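May, early evening, kitchen table

The beans are in, my knees are complaining, and I have a pot of tea all to myself, so I may as well write. 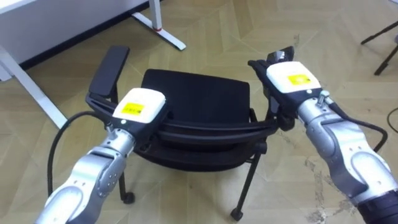 Did I plant too early again? Probably by a week, if the nights stay as cold as the last two, but I have old sheets ready on the porch and I'm willing to get up and spread them.

I put in two rows of pole beans along the south fence and one short row of the yellow bush kind that Mother always grew (she cooked them far too long with bacon, and I still do it her way). The packet says 40 seeds, and I used every last one, even the wrinkled ones, which I felt sorry for. Then I moved the rhubarb, or half of it. The other half has roots like a ship's anchor and can stay where it is until somebody younger comes by.

Jomar Dimaculangan leaned over the gate while I was resting and we talked for a good 20 minutes, mostly about slugs. He swears by crushed eggshells. I have never had any luck with eggshells, but I said I'd save mine, and he went home and came back with a bag of his own, and a jar of plum jam on top of it! I must return the jar this time. There are two of his on my shelf already.

The light is lovely now, all gold on the shed roof, and there's a blackbird or a grackle, I can't tell without my glasses, going up and down the fresh dirt as if I'd laid it out for supper. I ought to go and chase it off. I'll finish my tea first, and then there's the hose to bring in and the sheets to look over for holes.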